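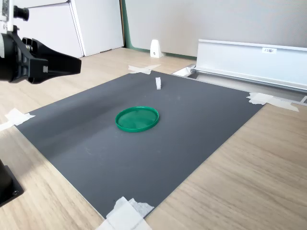
Progress report: Stulus character reference
Prepared by Daithí Keane for the Cronin fund
24 January 2021

Work done

The reference now has 216 finished character pages out of the 300 set out in the grant. In June the count stood at 191, so the second half of the year was slower than planned. Most of that time went into the Fuver arc, where the web version and the printed volumes disagree about who is present at the harbor fight. Each affected page had to be written twice and then merged.

All members of the Suneo family have pages, including the two cousins who appear only in the bonus chapters. Their speed and durability ratings are marked Unknown. Earlier drafts gave them ratings by comparison with their uncle, and those have been taken out because he is never shown fighting either of them.

The Stulus guild pages are complete down to third rank. Fourth rank and below are stubs with a name, first appearance and last appearance. Several of these characters have one line of dialogue in the whole series.

Changes to the rating pages

The old pages mixed what a character does in a panel with what other characters say about them. These are now separate fields, Shown and Stated. Where the two conflict, Shown is used for the rating and Stated goes in the notes. The Gate Warden dropped two tiers under this rule and we received a number of complaints. The rating has been left as it is.

Every entry under Shown must give a chapter and page. Entries that only cite the animated version are kept but tagged, as the second season changed the order of the tournament and added a match that is not in the source.

Abilities that a character loses during the story are listed by arc. This was requested in the last review — the earlier layout made it look as if the twins kept their shadow forms to the end.

Problems

There are 22 pages on hold. Most are for characters whose names were translated differently in the two English releases. I have written to the second translator about the spellings and have not had an answer. If none comes by the end of the next quarter I will use the first release throughout and set up redirects.

The search index does not pick up alternate names with a hyphen. A fix was put in before the new year and works for new pages only. Older pages have to be opened and saved again by hand.

Image credits are behind. The chapter numbers are filled in but the volume numbers are missing for most of the Fuver arc.

Spending

Hosting came in under budget. The money set aside for scanning was spent in full, and no more is needed under that heading. I would like to move what is left from hosting to proofreading, and need written approval from Cronin to do so.

Next period

Finish the remaining guild pages, starting with fourth rank.
Clear the pages on hold.
Resave the older pages for the index.
Write up the two tournament orders side by side, with a link from each fighter's page.

The timeline page will stay in draft until the author's next volume is out. It currently stops at the fall of the north tower.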